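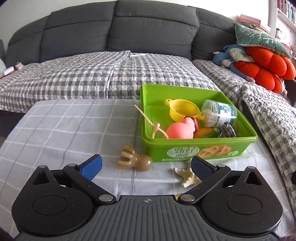
Chapter 2
Small Things and Where They Go

In this chapter you will learn to
Sort a mixed group of household objects by use, by material and by how often they are handled
Tell the difference between a storage place and a resting place
Choose a container that suits what goes in it
Write a short storage plan for one room

Words to know
category, container, open storage, closed storage, resting place, overflow, return trip

Most of the work of keeping a living room in order is done with small things. A sofa stays where it was put. So does a table. The objects that move are the ones that fit in a hand: toys, clips, kitchen tools that came in from another room, something picked up on a beach trip and never given a place. They collect on the nearest flat surface, and when the surface is needed for something else they go into the nearest box.

The green box at the start of this chapter is a container of that kind. It has no lid, and the label on its front shows ring-shaped cookies. Inside it are a yellow sieve shaped like a funnel, a pink rubber pig and a cluster of binder clips, along with other things. A rubber octopus and a dried starfish lie outside the box on the gridded sheet. If you were asked what the box is for, you would have trouble answering in one word. A kitchen tool, a toy and an office supply have been put together, and the label tells you nothing about any of them.

A box like this is called a mixed box. Almost every home has one, and many have several. A mixed box is quick to fill and slow to use. The person looking for a binder clip has to know already that the clips are in with the pig. In a home where two or more people share the room, that knowledge usually belongs to whoever filled the box.

2.1 Three ways to sort

Before objects can be stored they have to be sorted, and there is more than one way to do it. The same group of objects will fall into different piles depending on the question you ask.

Sorting by use asks what the object is for. The sieve goes with kitchen tools, the clips go with paper and desk supplies, and the pig and the octopus go with toys. This is the method most people start with, and it works well for objects that have one clear job. It works less well for the starfish. A dried starfish might be a decoration, a keepsake or part of a child's collection, and you can't tell which by looking at it. You have to ask the person it belongs to.

Sorting by material asks what the object is made of. Plastic, rubber, metal, wood and dried natural objects would each make a pile. Few people store things this way at home, but material matters when you decide what may share a container. Dried natural objects can be brittle, and they should not be kept under metal. Rubber toys can pick up lint and crumbs from whatever is around them. Long sticks and rods need a container deep enough to keep them from tipping out.

Sorting by handling asks how often the object is picked up. Things used every day belong at the front of a shelf or on top. Things used once a season can go high up or far back. This question is the one most often skipped, and skipping it leads to a common fault: the tidy cupboard that has to be emptied each time somebody wants a pair of scissors.

In practice you will use all three. Sort first by use. Then check each pile for materials that should not be stored together. Last, decide how easy each pile needs to be to reach.

2.2 Storage places and resting places

A storage place is where an object is kept when no one is using it. A resting place is where it is set down between uses. The two can be the same, but often they aren't. A blanket may be stored in a closet and rest on the sofa from fall to spring.

Look again at the sofa behind the green box. A gingham quilted cover lies across the seat, and a second quilt hangs over the arm. A blue stuffed animal, an orange-red cushion shaped like a flower and a teal pillow with a snowflake pattern are piled at the right. A sofa is the right resting place for a pillow or a quilt. A white stick and a small white box also lie on the covers, and for these the sofa is a poor resting place. Small hard objects slip between cushions or get sat on, and they are lost when the cover is shaken out.

A resting place is acceptable when three conditions are met. The object is used in that spot. It doesn't stop the surface from being used. It can be seen. When any one of these fails, the object should make the return trip to its storage place.

2.3 Choosing a container

Open storage has no lid or door. Closed storage has one. Open containers make the return trip easy, so they suit toys and anything a child is expected to put away. Their weakness is overflow. With no lid to close, there is no clear sign that the container is full, and objects are added until they lean over the side. Closed containers keep dust out and stack well, but they must be labeled, and the label has to match the contents. Reused food boxes are sturdy and cost nothing. Cover the old label or add a new one next to it.

Match the container to the size of the things in it. A deep box full of clips and small toys hides everything below the top layer. Shallow trays are better for small objects. Where only a deep box is on hand, smaller tubs can be set inside it to divide the space.

Case study: The Platier apartment

Nattawut Panyasiri lives with his sister and her son on the second floor of the Platier building. The living room is also the playroom and, in the evening, the place where the sister does her bookkeeping. For a week the family kept a record of where small objects were found at bedtime. On the first night there were 60 objects on the table, sofa and floor.

They sorted by use and ended with four groups: toys, desk supplies, kitchen items and keepsakes. The kitchen items went back to the kitchen. Desk supplies went into a shallow tray with a lid on the second shelf. Toys stayed in an open box on the floor. The keepsakes took longest, and the boy chose which ones to keep on the windowsill.

At the end of August they counted again at the same hour and found 30. Most of these were toys within reach of the toy box. Panyasiri noted that the tray of desk supplies had been the most useful change, and that the kitchen items were still drifting back.

Activity 2A: Sort a mixed box

You will need one mixed box from home or the classroom, a clear table, and paper for labels. Allow 30 minutes.

Empty the box onto the table. Sort the contents by use and write the name of each group on a piece of paper. Put anything that fits no group to one side. Now sort everything again by material, and note which objects changed neighbors. Return to the first set of groups and mark each one daily, weekly or seldom.

Compare your groups with those of another student who worked on a different box. Keep your paper labels. You will need them in Section 2.4, where you will draw a storage plan for the whole room.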